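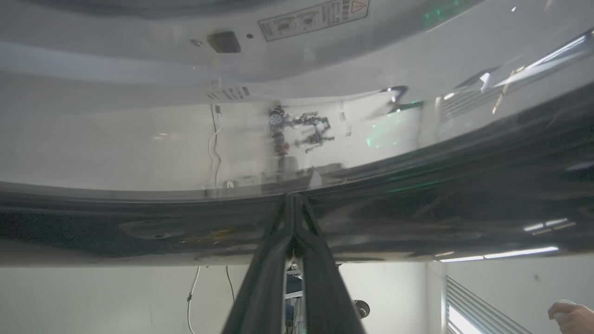 Ngaio Costigan writes that the concentrate rinses out of heavy cotton towels on the standard cycle, and that she no longer runs the second rinse she needed with a powder.

Stetar Low-Foam Laundry Concentrate
Item 307

Stetar Low-Foam is a liquid detergent for household and light institutional use in front-loading washers. It is supplied by Whitfield to guest houses, residence halls and small care facilities that wash their own linens on site. The formula contains no added fragrance and no optical brightener.

Intended use
Bed linens, towels, table linens, kitchen cloths and everyday work clothing in cotton, polyester or a blend of the two. Do not use on wool, silk or down. Items labeled for hand washing should be treated with a detergent made for delicate fabrics. 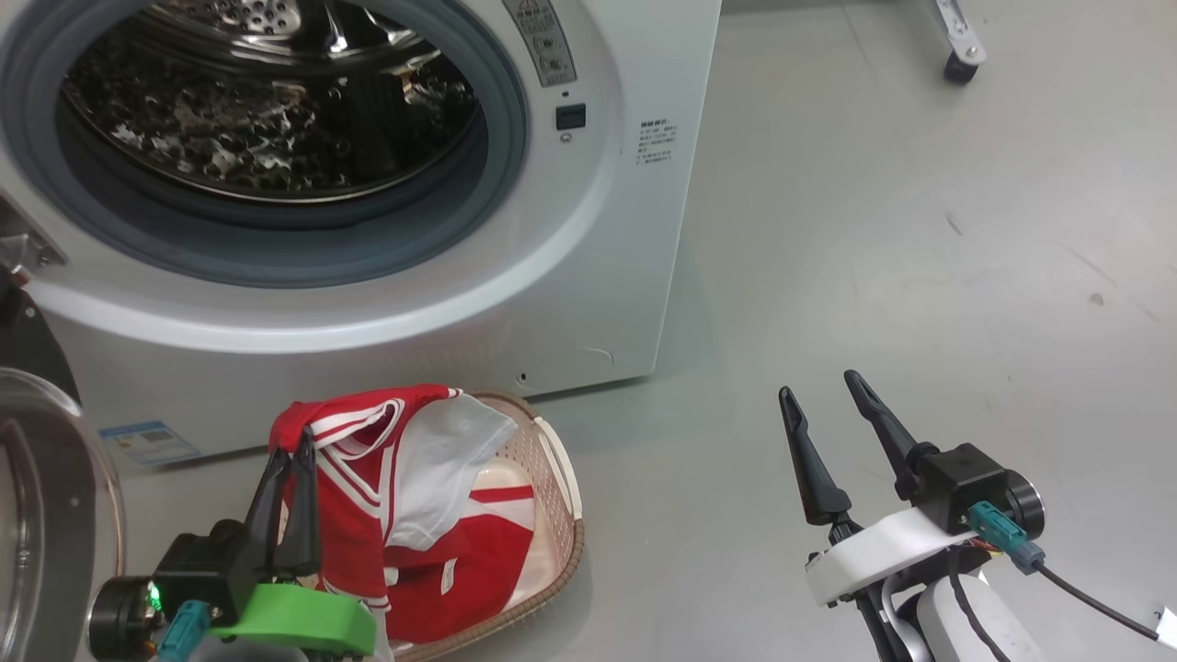
Front-loading washing machine with perforated steel drum.

Dosage
Measure with the cap supplied. One cap is enough for a full load of lightly soiled items in soft or medium water. Use 2 caps for kitchen cloths, work clothing or hard water. Pour the concentrate into the main wash compartment of the dispenser, following the directions of the machine manufacturer. Stains from grease or cosmetics may be treated beforehand with a small amount of undiluted product, left for ten minutes and washed as usual.

Lower temperatures are suitable for most linens. For items that must be washed hot, follow the care label and any hygiene policy that applies to your facility — the concentrate is not a disinfectant and must not be relied on as one.

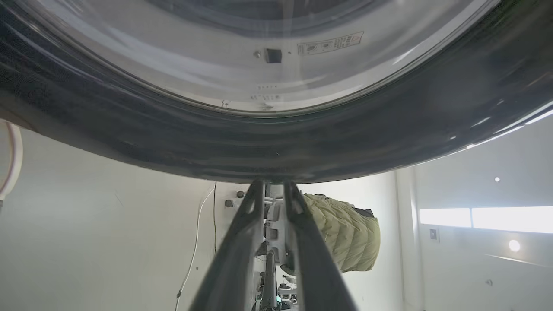

Door ring and glass window, seen from below.

Pack sizes
Single bottle: 279 fluid ounces, item 307
Refill drum: item 912, with hand pump
Measuring caps are included with both sizes and may be ordered separately.

Storage and safety
Keep in the original container, upright and closed, away from frost and direct sunlight. Keep out of reach of children. Avoid contact with eyes; if contact occurs, rinse with plenty of water and seek medical advice if irritation continues. Do not mix with bleach or other cleaning products.

Ordering
Orders received before noon are prepared at the Lumcombe warehouse the same working day. Refill drums are delivered to ground-floor entrances only. Account customers should direct questions to Barrett Mahmoud; safety data sheets are available on request from Soledad Begay. Prices are reviewed each April.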